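January, bench two, 7:40 in the morning, heater on its second attempt

Drawer glue trials, continued. For anyone at Ekwood reading this because I'm out: the hide glue is in the fridge behind the milk, in the jar marked GLUE on all sides after what happened to Ernő's coffee.

Soaked the Stonlow granules overnight, one part to one and a half of water by weight. They swelled up fine. The Etomari pearls went in at the same time and still had hard centers this morning, like undercooked tapioca. Gave them until ten and they came around. Note to self: start the pearls before lunch the day before, or stop buying pearls.

Pot at 140 F. The thermometer says 140, the other thermometer says 147, and I have decided to believe the one I like. Skimmed twice. Smell is as expected. The upstairs tenant has views on the smell and has put them in writing.

Glued 36 test joints in all, half with each glue, pine scrap from the Szabó bed rails. Plain rubbed joints, no clamps. Room was cold and I lost the first 8 to gelling before I could get the faces together. You could peel them apart with a thumbnail. Redid those after warming the pieces on the radiator for ten minutes, and they grabbed the way they should. I know this. I have known this since my first winter here. I wrote it on the wall, and then we hung the clamp rack over it.

Things to try next:
Urea at five percent for more open time. Last time I eyeballed it and got something close to maple syrup.
Sizing the end grain first, then a second coat once the size has gone tacky.
Warming the whole drawer side under the lamp, if the lamp ever comes back from whoever has it. It has my initials on it.

Afternoon. Broke half the joints with the lever rig. Stonlow tore wood on nearly every one. Etomari tore wood on most, but three let go clean at the glue line, shiny on both faces, so either they were starved or I had my fingers on them. Probably my fingers. The rest I'm leaving until the end of the week, when I expect to be told I should have left all of them.

Separate matter, runners. The long drawer on the last job dragged on the left and I spent an hour blaming the drawer. The runner was proud at the back by the thickness of a business card. I know the exact thickness, having used a business card to check. Planed it down, rubbed in paraffin, and it slid. The hour is billed to experience, an account that's badly overdrawn.

Also: the knob screws in the new box are the wrong thread. Box says 900, and I'm not counting them to feel worse. Back they go. Until then, old screws with a bit of beeswax, hand tight only. Do not use the driver. The threads in those knobs are soft, and the one you strip will be the one we can't match.

Stock: glue down to a third of a bag of the Stonlow. Linen tape plenty. Paraffin, one candle, birthday type, blue.

Tentative conclusion, to be regretted later: Stonlow for all drawer work through the winter, pearls for veneer practice where failure is educational. Warm the parts. Warm the parts. I'd write it on the wall again, but see above.

Left the pot off, unplugged, lid on. Checked it twice.

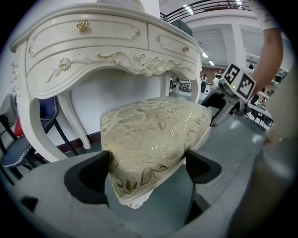
Tímea Veres: Your three clean failures were starved, I'd bet the bag on it. A rubbed joint in pine wants more glue than looks decent, especially near the end grain. Run the Etomari again with the pieces warmed and a heavier coat before you demote it to veneer practice. And keep both thermometers in the pot next time. Seven degrees is a lot to settle by liking one of them better.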